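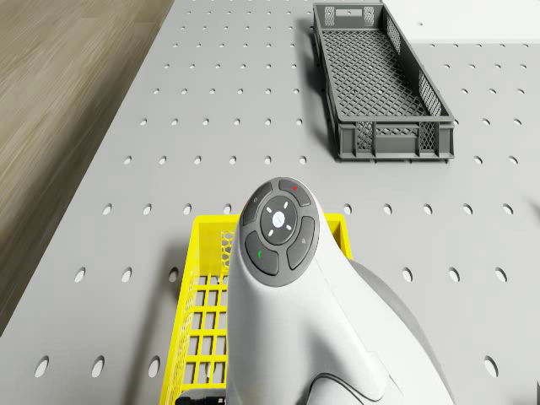 Imar two-sided thatch rake, reviewed by Emrys Griffiths

The Imar is a throw rake for sampling submerged plants from a boat or dock. It consists of two steel rake heads welded back to back, a short center shaft, and a rope eye. I used it for one season of point-intercept survey work on Brandberg Pond, alongside the older Llorente rake our lake association has owned for years.

Tines are welded on both faces of the head bar. Spacing is close enough to hold coontail and most pondweeds. Fine-leaved naiad slips through if the retrieve is fast, so a slow, even pull is needed. The Llorente has the same fault to a greater degree. Neither rake brings up bladderwort reliably, and surface counts should be kept separately for that species.

The rake sinks flat on a sand or gravel bottom. In soft muck it tends to dig in on one side and comes up with more sediment than plant. Macarena Quintana, who kept the data sheets, rinsed each sample in a bucket before scoring it.

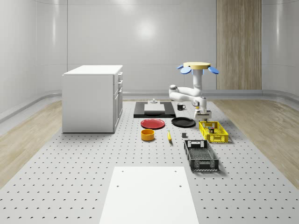 Vol. 7, No. 4, page 6

The supplied rope is the weak part. It is thin braided line without depth marks, and it kinks after a few days in the sun. We replaced it with heavier line and marked the depths with paint. The shaft eye accepts the thicker rope without filing.

Corrosion was limited to the welds. Light rust had formed there by October, and a wire brush removed it. The tines did not bend in normal use. Two were pushed out of line when the rake was pulled from between boulders near the inlet, and both were straightened by hand.

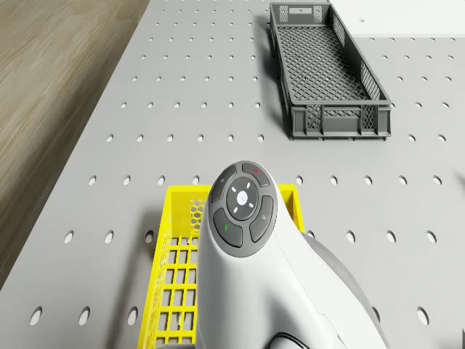

Storage takes some thought, as the tines point both ways and there is no guard. Leandro Calvo cut a length of split hose for each row, and these have stayed on in the truck. A cover ought to come with the rake at this price.

For routine plant surveys in water under four meters, the Imar is the better of the two. Buy rope separately.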